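Kitchen Talk > Small Spaces > Open storage vs. cabinets, where do you all land?

Posted by drawerfullofspoons
11/15/23

So we're redoing the kitchen in our apartment (well, "redoing" is generous, I'm painting and I have $1,000 to spend) and I need to decide what to do about storage before the landlord's guy comes to patch the wall. Right now there are upper cabinets on one side and they are awful. The doors hit the light, one hinge is held on with a screw that is clearly from something else, and the top shelf is so high that I keep only a fondue pot up there, which we have used one time.

My plan was to take the uppers down and put up two long shelves from Sillo, the ones with the iron brackets. My husband thinks I'm nuts and says everything will be greasy in a month. My sister has open shelves and loves them but she also eats out four nights a week, so I don't know if she counts!

We cook a lot. Gas stove, weak fan. Two adults, one kid, way too many mugs. Talk me into it or out of it.

Reply by pantry_moth
Out of it. I had open shelves for three years over a gas stove and the film that builds up is unreal. It's sticky, and then dust lands on the sticky. I was washing clean plates before dinner. If you do it anyway, keep them on the wall farthest from the stove and only put out stuff you use every single day.

Reply by lowceilings
I'm going to disagree with moth. I have had shelves since we moved in and it's fine. The trick is what they already said at the end, everyday stuff only. If a bowl gets used and washed every day or two it never has time to get gross. The things that get gross are the pretty pitcher and the cake stand. So don't put out the pitcher and the cake stand.

Also weak fan is fixable, have you cleaned the filter? Ours went from useless to decent after a soak in hot water and dish soap.

Reply by drawerfullofspoons
I did not know the filter came out. I'll go look at that tonight.

Reply by bluegingham
Are you allowed to take cabinets down in a rental? Mine would keep my whole deposit for that. Get it in writing, and store the doors and the screws in a labeled bag. I once lost $200 over a towel bar.

Reply by drawerfullofspoons
He said yes over the phone but you're right, I'll email him so it's written down somewhere. The cabinets can live in the basement.

Reply by halfpintpat
Late forties, fifth rental kitchen, here's how I do it now. I quit thinking in terms of open or closed and started going item by item, by how often my hand reaches for it. My list, steal whatever you want:

1. Plates and bowls. Open, low shelf, right next to the dishwasher or the rack. If you have to walk across the room with a stack of plates you'll hate your life by Thanksgiving.

2. Pots. Closed, down low. I know everybody likes a hanging rack, and I had one, and I hit my head on the saucepan for two years. Lids go in a file sorter standing on end. Mine came from the office aisle and it works better than the lid holder I bought from Lelier, which was pretty and held exactly the lids I didn't own.

3. Mugs and the little tools. Get the mugs off the shelf completely. They eat so much room and they don't stack unless you bought them all together. I use one of those trees, tall pole with hooks coming out at the top, on a base small enough to tuck in the corner by the kettle. Be strict about it: if it won't fit on the tree it goes to the thrift store. Whisks are the other space hog, those big balloon heads jam every drawer they touch, so mine gets a crock on the counter with the spatulas.
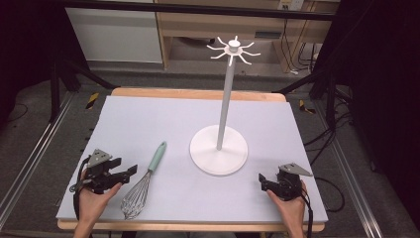 4. Dry goods. Closed, always. Flour in a jar on an open shelf looks great until the sun hits it every afternoon. Mine lives in a dark cabinet in square bins with tight lids. Square, please! Round ones waste all the corners.

5. Spices. Drawer, lying flat, labels up. I fought this for ages and kept them on a rack over the stove like my mother did, and they all tasted like cardboard. If you don't have a drawer to give up, the inside of a cabinet door works — just check that the door still closes on the shelves first. Guess how I learned that one.

6. The fondue pot. Sell it.

Reply by drawerfullofspoons
This is so helpful, thank you!! I'm printing the list. Not the fondue pot though, we're doing fondue for New Year's, I've decided.

Reply by pantry_moth
You are not going to do fondue for New Year's.

Reply by tiledfloor_tim
Going to push back on the mug tree. I've owned two and both tipped over. You take the mugs off one side first (everybody does, it's the side facing you) and then all the weight is in the back. Lost a good mug from my grandparents' cabin that way. I screwed cup hooks into the underside of the shelf and never looked back.

Reply by halfpintpat
Fair, the light ones can be tippy. I load mine across from each other, one left, one right, and it's been okay. But I live alone with a cat who doesn't jump, so maybe I have it easy. Hooks under the shelf are great if you own the shelf. In a rental I don't love leaving a row of little holes.

Reply by tiledfloor_tim
She'd own the shelf though, it's her Sillo shelf. She can swiss cheese it all she wants.

Reply by lowceilings
Tim's right on that one. Just check how thick the board is before you buy hooks. Mine poked through the top and I had to back them all out and clip them.

Reply by noodlebowl
Can I ask the unpopular question? Why not keep the cabinets and take off only the doors? You get to see if you like the open look, you don't need the wall patched, and it costs you a screwdriver and an afternoon. We did that in our last place and hated it after six weeks, put the doors back on, and were out zero dollars. If we'd bought shelves I would have felt like I had to keep loving them.

Reply by drawerfullofspoons
Noodlebowl, my husband just read this over my shoulder and said "I like that one." So now I have to consider it out of spite AND out of fairness.

Reply by bluegingham
Seconding doors off. Fill the hinge holes with a bit of putty if they bug you, or don't, you'll stop seeing them. Paint the inside of the boxes the same color as the wall and it looks like you meant it.

Reply by pantry_moth
Doors off is still open storage, you'll still get grease. I'm just saying. At least a cabinet box has sides, so that helps some.

Reply by formerly_beige
Coming at this from the money side. We did the full thing with a Jernby kitchen, $3,000 with delivery, and I love it, but the part that changed my daily life was one deep drawer. If I had your budget I'd skip the shelves and spend it on a freestanding drawer unit you can take with you when you move. Shelves get left behind or they don't fit the next wall. Ask me about the five-foot board in my garage.

Reply by lowceilings
Where do you even put a drawer unit in a small kitchen though? I'd lose the spot where the trash goes.

Reply by formerly_beige
Trash under the sink. Unless your sink cabinet is all pipe, in which case yeah, you're stuck.

Reply by drawerfullofspoons
It is all pipe. It is an entire cabinet of pipe.

Reply by halfpintpat
Tension rod across the top of the pipe cabinet, hang your spray bottles off it by the triggers. You get the floor of the cabinet back and maybe a skinny bin fits.

Reply by tiledfloor_tim
Somebody I know has the Akbari rolling cart wedged in the gap next to the fridge and keeps all the oils and cans in it. Measure with the baseboard included though. He had to return the first one.

Reply by drawerfullofspoons
Okay, update for everyone who's been so nice about this. The filter came out and it was disgusting. It's in the tub soaking right now and I've had to explain it to my kid. Landlord answered the email and said the cabinets can come down as long as they go back up when we leave.

So the plan is doors off first, and I'm giving it until after the holidays. If I still want shelves, I get shelves, and my husband has agreed to this in front of witnesses (you). Spices are moving into the drawer where we keep takeout menus. Mugs I'm still torn on! I laid them all out on the counter last night and there were a lot more than any tree is going to hold, so something has to go either way.

Reply by pantry_moth
Start with the ones with company logos on them. And report back on the grease in January, I want to be told I was right.

Reply by noodlebowl
Label the doors on the back with tape before you carry them down, left and right and which cabinet. They look the same and they aren't.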